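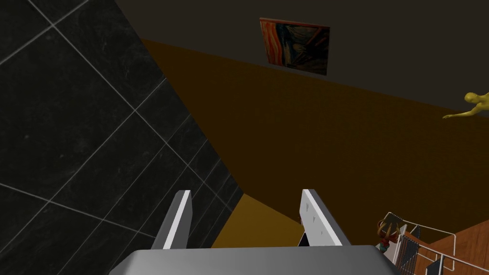 Gripper and wrist check, Julluvus cell
Monthly sheet, with my comments from the November round

I go through this list once a month, and the comments under each line are from this last pass. If you're covering for me, copy the headings into a fresh sheet and write your own notes. Please don't just carry mine over! Half of what went wrong last spring went wrong because I had copied "fine" from one month to the next without looking.

Before you start

1. Arm parked, program stopped, key in your pocket.
OK. I know, I know, but the key really does go in your pocket. The hook by the door doesn't count.

2. Air off and gauge at zero.
OK. It takes a while to bleed down on this cell, about 7 minutes if the dryer has been running. Go get the torque driver while you wait.

3. Gate switch tested.
OK. Opened it twice with the arm enabled at slow speed and it dropped out both times. I did this one before cutting the air, which is the wrong way round from how I've got it listed. I'll swap the lines when I redo the sheet.

Fingers

4. Nothing held between the fingers, gap clear.
OK. If a part is stuck in there, support it with your other hand before you touch the release. They're heavier than they look and they go straight for your shoe.

5. Finger faces clean.
Needed a wipe. Lint-free cloth and the mild cleaner, no solvent. There was a gray film on both inner faces and I'd guess it's coming off the new trays, the ones from Trekell. I've asked them what they coat those with and haven't heard back yet.

6. Finger tips, no chips or burrs.
OK on one, REPAIR on the other. I could feel a tiny burr with my fingernail that I couldn't see at all, even with the lamp right on it. Two strokes with the fine stone and it was gone. Check it again next time.

7. Fingers close evenly.
OK after adjusting. One side was arriving first, just enough to nudge a part sideways. Loosened the two mount screws, squared it up against the setting block, tightened again, ran it slow with the air back on and then ran 18 open-and-close cycles at full speed. Looks good to me.

8. Mount screws tight and paint marks lined up.
OK. I broke the marks doing item 7, so there are fresh ones now. We're down to the orange pen, the white one dried out. If you see old white and new orange on the same screw, go by the orange.

Wrist and cable

9. Wrist cover seated all the way round.
OK. Run a finger along the seam. It likes to pop up at the back corner.

10. Cable has slack at full twist.
WATCH THIS. There's slack, but less than I'd like, and one of the ties has crept toward the elbow. I slid it back and snugged it. If it has moved again by the next check, I want to put a proper clamp there and stop fooling with ties.

11. No rubbed spots on the cable jacket.
OK. The sleeve is a bit fuzzy where it goes past the bracket, but that's the sleeve doing its job and the jacket under it is fine.

Simulation model

12. Model in the Basunum software matches the real gripper.
NOT OK. We swapped to the longer fingers in the summer and the planning file still had the short ones. That's a 17 mm difference, and it means every clearance the software has been showing us was too generous. I've loaded the long fingers and saved the file under the Lã project, in the shared folder. Please open that one and leave the old copy alone until I've deleted it.

13. Slow dry run after any model change.
DONE. Ran the whole pick path at 7 percent with my thumb on the stop. One approach came closer to the tray lip than I was happy with, so I raised that point a little and ran it again. Much better.

Leftovers for next time

Order white paint pens and a spare sleeve.
Look at the burr spot and the cable tie first.
Bug Trekell again about the tray coating.
Swap items 2 and 3 on this sheet.

Cell went back into production right after lunch. Key's on the hook, where it lives when nobody's inside the gate.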